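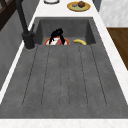
Gripper over the red-rimmed plate in the sink basin, simulated kitchen.

I've spent most of September comparing two controllers for the same two-finger gripper, all of it in simulation. The real arm is still in its crate in my garage, and I'd rather work out the settings before I bolt anything down.

The first controller is the stock one that came with Clomora, the simulator I'm using. It takes a position target for the wrist and drives straight to it. The second is a small impedance controller Guido Bellini wrote for his own Brurkier arm and passed on to me. It lets the wrist give a little when the fingers touch something.

The task is picking up food from a plate at the bottom of a sink. I chose the sink because the walls limit the angles you can come in from. On an open bench both controllers looked fine and I learned nothing.

I ran 20 tries with each. The stock controller got 9 clean picks. Most of the failures were the same: a fingertip came down on the rim of the plate, the plate tipped, and the food slid off the centre. Guido's controller got 12. It still touched the rim, but it eased off and the plate mostly stayed put. It's slower, though, by 4 seconds a pick, and it drifts if I leave it hovering.
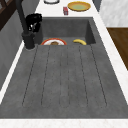 Same sink, with a small brown item on the plate and the banana off to the right.

The other thing I looked at was the camera view. Looking along the drainboard, the front lip of the basin hides the lower part of the plate, so the height estimate is poor right where it matters. I tried a steeper angle and the numbers improved, but then the gripper covers the food on the way down. I haven't settled on either.

Next job is to swap in the Gatti finger pads, which are narrower, and repeat the same runs with both controllers. I also want to sort out the drift - I suspect my gains, not Guido's code. The banana can wait until then.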